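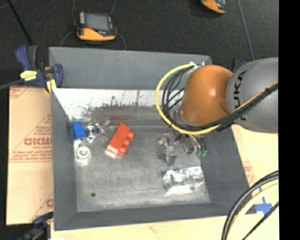
Can machines do household or shop-floor chores yet?

Some of them, some of the time, and mostly the ones where somebody has set things up for them first. Picking one item out of a mixed bin is getting pretty decent. Folding, wiping and putting away at home still need a person, and that's where most of our Wednesday meeting went.

Minutes, Koskela shop-floor group, June

I took the notes again, so blame me (Hanne Lahtinen) for anything I got wrong. We started at 4:15 in the upstairs room, with Toivo Halonen running things.

Last month's minutes: approved, once we fixed the spelling of Drestex, which I had two different ways on the same page. Sorry!

Bin picking. Toivo had the numbers from the latest run. Out of 600 picks, 67 went wrong, and he read us the breakdown, which took a while. Clear, crinkly packaging was the worst by a mile, and I was so glad to hear that because I've been complaining about it since winter. Shiny stuff and see-through stuff confuse the vision side, and a solid colored block is a breeze next to them. We argued for a good ten minutes over what counts as a miss. If the arm grabs two things and drops one back in, is that a pick? Toivo says no. I say it depends who's waiting for the part. We're going with Toivo's way for now and I'm supposed to write it up.

Sketavau quote. They want 3,000 for the software add-on, support not included. Everybody made the same face. Toivo will ask what support costs before we talk about it any more.

Chores at home. This was my item, and I got carried away! I've had a Zadex floor cleaner for two years and I love it, but I still spend my evenings picking up socks so it can get through the hallway. So who's doing the chore? Toivo thinks unloading a dishwasher will be next, as long as it's always the same plates in the same rack. I'd settle for something that pairs socks. We did agree that the shop floor is ahead of the kitchen, mainly because at work we get to decide where the bin goes and what's allowed in it.

Drestex visit. They'd like to come over and watch a full shift of sorting. Fine with all of us, but mornings only, please, and they'll need their own safety shoes.

To do
Toivo: Sketavau support price, and a separate tally for clear packaging
Hanne: write up the miss rule, answer Drestex about mornings

We finished at 5:40. Next meeting is same room, same time, and Toivo is bringing the long extension cord back.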